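Can a robot put away my groceries yet, or should I stop waiting?

Posted in Home Automation by Athina Tzanetos, 13 May 2021

I have a robot vacuum that gets lost under the couch and a thermostat that thinks it knows me. What I want is something that clears the kitchen counter. Mostly I mean produce: potatoes, ginger, lemons, all the knobby stuff that comes home in a bag and then lives on the granite until it sprouts. My brother-in-law swears there are two-armed machines that can do this now. He also swore by his bread maker. Is anybody selling one that works in an ordinary kitchen with ordinary drawers? I'm in Brelamside, if that matters for service calls.

Pornthip Prasertsri

Short version: no, keep your hands.

Longer version. I spent 14 years maintaining packing machines at Oberholzer, and the boring jobs went to machines early because every box was the same box. Your counter is the opposite. A sweet potato is fat in the middle, skinny at the ends and never the same shape as the one before it. Ginger is worse. A gripper has to decide where to hold a thing that has no obvious place to hold, then squeeze enough to lift it and not enough to bruise it.

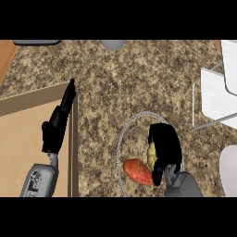 Stone counters don't help either. All those brown and tan flecks are lovely to live with and a nuisance for a camera trying to work out where the vegetable stops and the counter starts. Wire dishes are another headache, because the counter shows right through them -- a person doesn't even notice, and a machine has to be taught. Then there's the drawer. Opening one is fairly doable. Opening one, fetching something with the other arm and not whacking the rim on the way over is where people start writing dissertations.

A lot of the practice happens in simulated kitchens these days, where a dropped lemon costs nothing. Real kitchens have crumbs, and a dog.

If you want to spend money, buy a second drawer organizer. Ask again in 8 years.

Mumness

we have a Brevum arm at the shop, it loads the same bracket into the same fixture all day and its great at it. somebody moved the bin over 2 inches in February and it picked up air for an entire shift. so I would not give it your lemons

Athina Tzanetos

Thanks, both. I've put the potatoes away myself. The ginger I am still thinking about.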